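Section 4: The Bedside Cabinet

Your room at Gruvville comes with one grey bedside cabinet, two drawers, and a history. Please read this before putting anything in it. Linnea Ljungberg wrote the first version of these notes after a guest left us in July and a cheese did not.

4.1 Emptying the drawers

1. Clear the top first. A small bowl for keys and earrings may stay, towards the back.

2. Open the lower drawer by its front edge and pull it out as far as it will comfortably go. It stops before you think it should.

3. Take out everything. Crisp packets count as everything, including the ones folded up small and saved for later.

4. Close the lower drawer before you open the upper one. With both out, the cabinet leans forward like someone listening at a door.

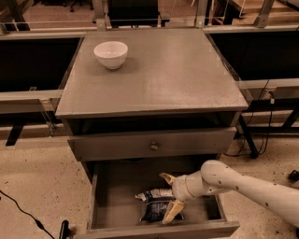 5. Wipe the inside with a damp cloth and leave the drawer open for 30 minutes. Guests in a hurry have tried ten. The drawer then sticks until the next guest, who writes to us.

Note: The scuffs on the top are old and you will not be charged for them. Any new ones will have to blend in.

Caution: Do not pull the upper drawer by its knob at an angle. The knob is held by a single screw and has been to the workshop at Valuvari more often than the van has.

4.2 If a drawer jams

1. Push it fully in, lift slightly, and try again.

2. If it still won't move, ring Tuva Hedlund on extension 213 before 10 p.m. She will ask whether you lifted it. Lift it first.

3. Leave the butter knife in the kitchen.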